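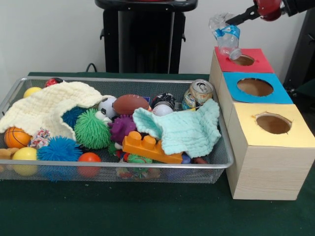
# Sorting boxes with colored tops: keeping the paper flat and the openings neat

**Posted to Shared Rooms and Storage, Ternari Community Help**

Our center is setting up a tabletop sorting station for recyclables and small items. We have three cube boxes with a light wood-grain finish, placed in a row along one side of the table. Each has a square of colored paper over its upper face (red, blue and yellow) and a round hole for dropping items in. The red box is designated for plastic bottles. A wire mesh basket of balls and other toys shares the table and will remain there.

Two matters require advice. The hole in the yellow top was cut less cleanly than the others. Its edge is ragged, and the brown cardboard inside is visible. We would also like to know whether bottles should be crushed before they are placed in the box, and whether labels must be removed. The station is scheduled to open to families in December, and we would prefer to repair the present boxes than to purchase new ones.

Posted by **Pavero Family Center**, Wednesday, October 7, 2026

---

**Alhassan Reuse Library**

We have maintained similar boxes at our front desk for four years and recommend the following procedure.

1. Remove the yellow paper completely. Trimming a torn edge while the paper is in place generally enlarges the tear.
2. Trace the hole in the box onto the back of a new sheet. Draw a second circle slightly inside the first.
3. Cut along the inner circle. Make short cuts outward to the traced line, and fold the resulting tabs down into the hole.
4. Secure the tabs to the inside of the box with tape. Glue the outer edges of the sheet last, working from the center toward the corners.

The folded tabs cover the cardboard edge and give a smooth opening. If the hole in the box is itself uneven, correct it with a craft knife before the new paper is applied. This step should be performed by an adult, with the box empty.

With respect to bottles, we ask visitors to empty them, press them flat by hand and replace the cap. A crushed bottle takes up far less room in a small box. Our visitors are told to leave labels on, but collection rules differ, and your local service should be consulted on both caps and labels.

It would also be advisable to place a small printed card in front of each box. Color alone is not sufficient for all visitors, particularly those who have difficulty distinguishing one color from another.

---

**zorna_1036**

Clear contact film over the paper. We did ours that way and they wipe clean. No opinion on the cutting.

---

**Ternari Parents' Room**

The previous replies address the boxes. Our comment concerns the basket.

Where toys and recyclables share a table, children will post toys through the holes. A small ball dropped into a bottle box is easily overlooked when the contents are taken out. We check each box by hand before it is emptied, and this has been written into our closing procedure.

We also suggest that the knitted blankets be kept elsewhere. In your basket the cream one lies over the toys at one end and the mint cloth is bunched over the other, and a child looking for a particular ball will pull both onto the floor. A shelf or a second basket would serve. Very small balls should be stored separately if children under three use the room.

Please confirm the height of the table before ordering printed cards. Ours were mounted too high and had to be replaced at a cost of $39.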